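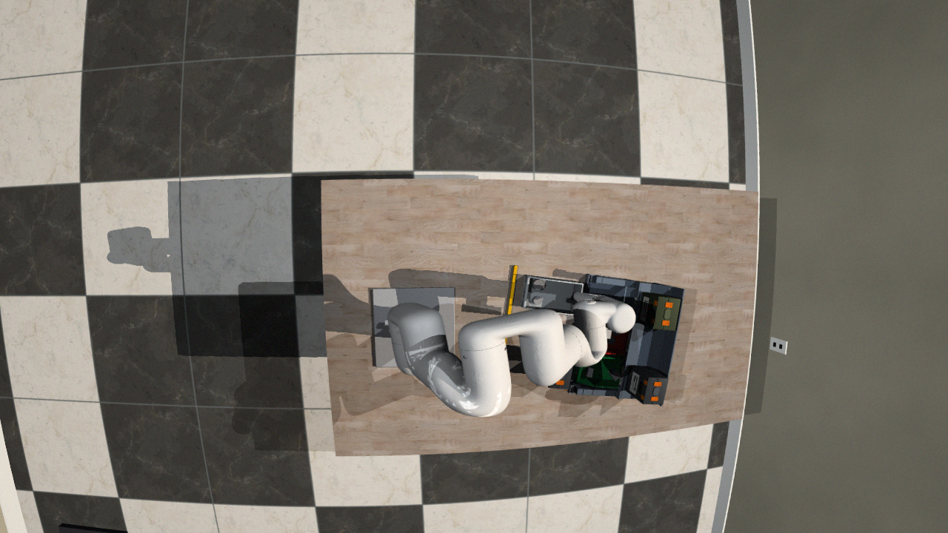

Should a small firm buy a robot arm this year?
Only if it has priced everything that goes round the arm first.

Narkex, which sells single-arm cells to small workshops, put its new starter package on the market in July. The headline is a monthly rate of £500 over 58 months. It looks neat on a leaflet. The leaflet is less forthcoming about the gripper, the guarding and the fitting, all of which are quoted separately.

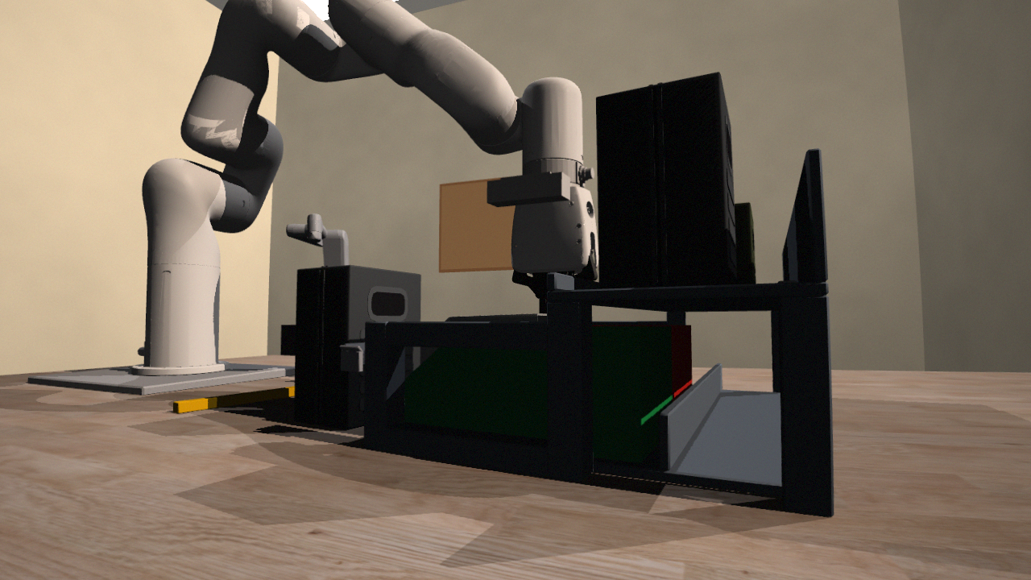
The rate doesn't cover training either. Trondora, a packaging firm that has had two of the cells on trial, says it set aside 40 hours of staff time for each and used 118 on the first. It hasn't yet decided whether to keep the second.

Narkex says early customers always take longer and that simulation will bring the hours down. Perhaps it will. Buyers have heard that before, and a job that runs well on a screen still has to be paid for again on the shop floor.

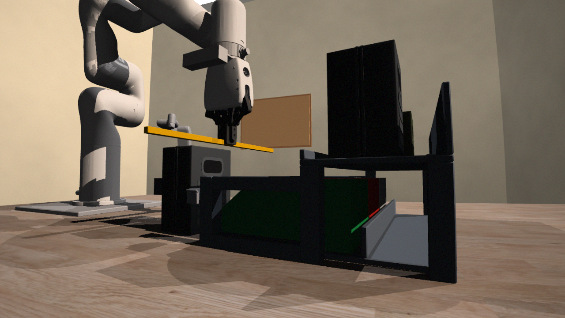 1 min read

Rival supplier Iler offers a shorter lease with the gripper included, but charges for every change of task. For a shop that makes the same part all year, that may be cheaper. For anyone else the bill could climb quickly.

Bañuelos, which makes fittings in small batches, has put its own order back to the next budget. It wants a written price for the whole cell, support included, before it signs with either supplier.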